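Notes on the Totar controller against the Bartoš one, both driving the same white two-arm model in simulation before anything gets bolted down at Husutthorpe. Long thread, mostly numbers and grumbles.

Setup first. Same arm model, same gripper model, same physics step. The only thing that changes between runs is the controller and its gain file. 200 runs each, object poses shuffled from one fixed seed so both get the same sequence.

Control loop is 80 Hz for both. Bartoš will go faster, but Totar won't do so without dropping messages, and I wanted a like-for-like figure.

Scoring is dull. A run passes if the gripper reaches its pre-grasp pose within 2 mm, stays clear of the furniture, and settles. No partial credit. I tried partial credit in the spring and spent more time arguing with the script than reading the results.

Textures and props are randomised as well, which matters for the camera side and should make no difference to the controller side. Should.

Views from the head, then the wrist:

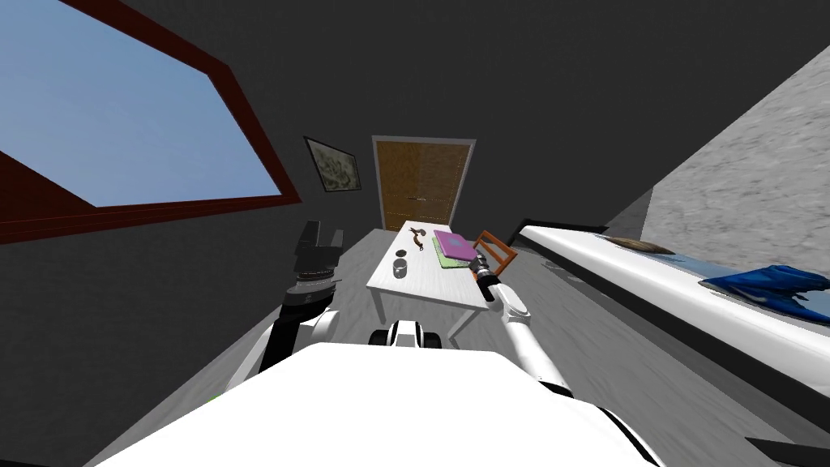
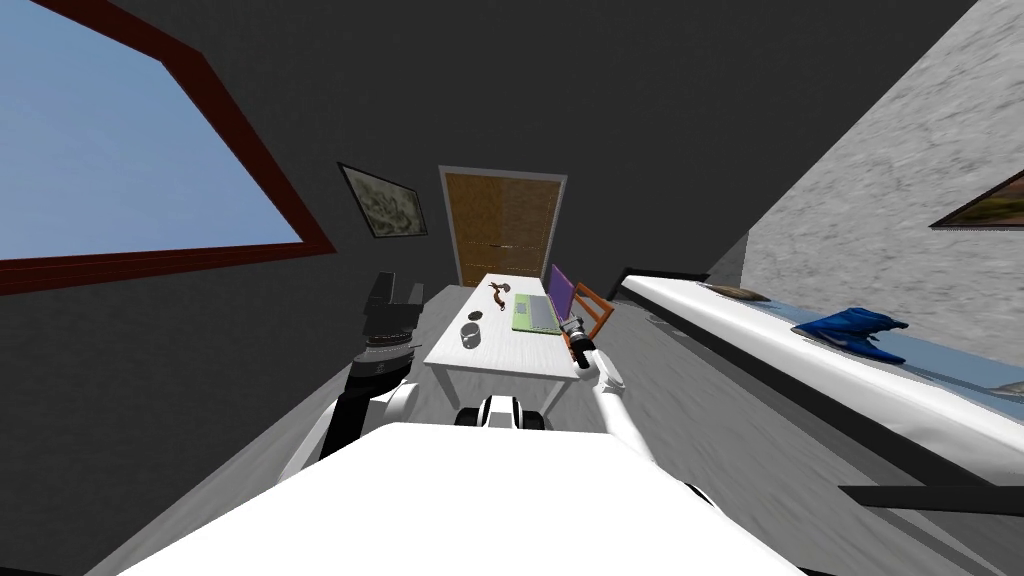
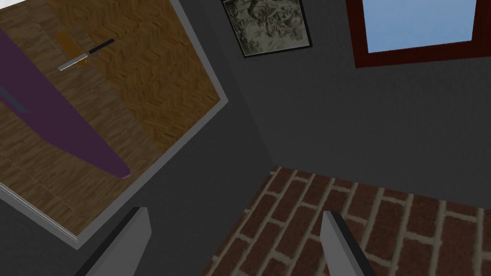 Totar's main fault is the approach. It comes in quickly, stops hard, then hunts for the last few millimetres. You can see it in the joint logs as a small ripple on the wrist axis. Lowering the gain removes the ripple and makes everything slow.

Bartoš is smoother but has an odd habit near joint limits. It backs off early, replans, and sometimes picks an elbow position that brings the forearm low over the near edge of the table. All legal, and the clearance check passes, but I wouldn't want to stand next to it.

Pass rates are close enough that I'm not going to publish a winner from one seed. Longest settle time was 796 ms, on Totar, with the arm almost fully stretched. The Bartoš runs have a tighter spread and a slightly worse median.

Head camera: the wide lens model is useful for knowing where both hands are, and poor for anything near the corners. Straight edges lean badly. If your detector was trained on flat images, undistort first or expect your boxes to drift.

Wrist camera: much better for the final approach, useless for context. Mount angle matters more than resolution. I had mine a few degrees out for a week and blamed the controller for all of it. Apologies to Totar for that part.

The gripper is the Broltine parallel one, in model form. Finger friction is set from their sheet and I don't fully trust it. Flat pads on a thin handle lying on a surface are a hard case whatever value you pick, and I've left grasping out of this comparison for that reason.

Someone asked about config. Bartoš uses one file per arm, plain text, easy to diff. Totar keeps both arms in a single file with the left mirrored from the right, and the mirror flag does not apply to the wrist offset. If your left hand points slightly wrong – check that before you touch the gains.

Logs are from the build dated 8/31/23. The newer Totar build changes the default filter, so don't mix them.

Next is a second seed, then the same again with a payload on the wrist. Hardware slot at Husutthorpe is in September and I'd like the left arm offset fixed in the config by then.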